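Umeck cell walkdown, Prakdale site
Inspector: Hedvika Hrubý, 9 July 2021

1. Stop button within reach of staff: PARTLY. Ask the people who stand there. 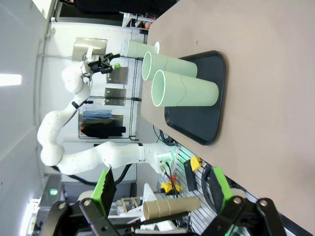

2. Cables: FAIL. Van den Broek's manual wants them tied - ours coil and trail below the table edge near the arm's base. Fix before October.

3. Job changes explained to staff: FAIL. "Freed up for other work" names no work. 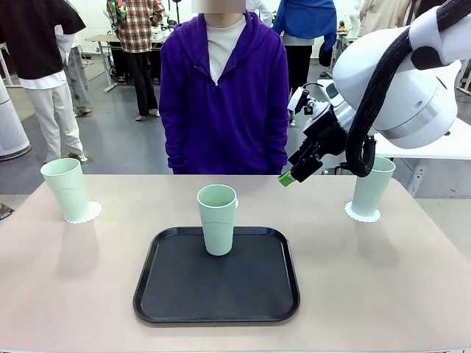 2 min read

4. Standing distance: OPEN. Staff wait behind the table now. Is watching cups a job, and at what pay grade?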